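Visit to the Wonberg open day: a stalled arm and what they did about it
February 2023

I went to the Wonberg open day mostly to see the two-arm sorting cell, which had been written up in their October newsletter. What I got was a long look at a fault, and I came away with more notes from that than from the rest of the building.

The tour started at the front desk at 9:00 with badges and a short safety talk. We were told to stay behind the yellow tape and not to lean over any table with an arm on it, even one that looked parked. Then we were walked past the packing line, run on software from Plusham, and into the lab at the back.

Abhishek Shukla runs the lab. He explained that the cell is driven by an operator using Teleo, their in-house control program, while the moves are saved for later training. The job that morning was to pick toy bricks out of a tray. He likes bricks because they come in many sizes and can take a knock.

The trouble came on the fifth or sixth pick. The right arm stopped partway through a reach and the control screen went red with a lost signal from the gripper. The left arm kept going. It should have stopped too, and Shukla hit the stop button himself before it had moved far. Nothing was damaged and no one was near it, but he did not try to play it down.
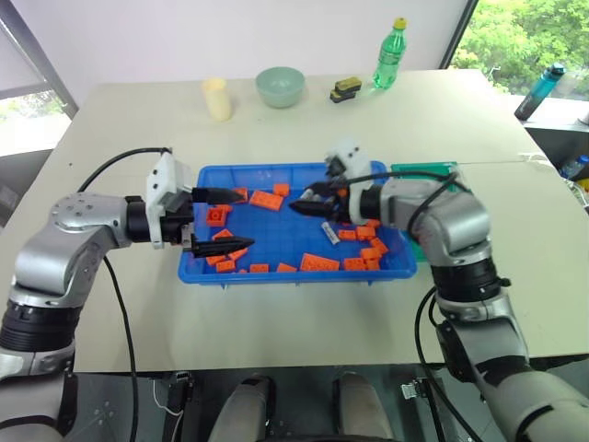
He cut power to both arms and had the operator write down the time before anyone touched anything. The first suspect was the gripper cable. On an arm like this the cable has to follow the wrist through every turn, and if the loop is too short it pulls on the connector. He said they replace these cables every 900 hours and the one on the right arm was close to that. A spare went on in a few minutes - the slow part was getting the slack right.

The second problem was the one he cared about. A lost signal on one side is supposed to halt both sides. The log showed that the fault had been sent, but a setting changed during an update had left the two arms being treated as separate machines. He found it by reading the log line by line on the big screen, with all of us watching. A visitor from Rawat asked if the update had been tested. It had, with 1000 picks, but none of them with a cable pulled out.

They changed the setting back and then pulled the cable on purpose, 5 times on each side. Both arms stopped every time. Shukla still kept the cell off for the rest of the day until the change could be checked by a second person, so the afternoon group got a talk in place of the demo.

Parking is behind the building and fills up early. Lunch was sandwiches. The next open day has no date yet, but there is a sign-up sheet at the front desk.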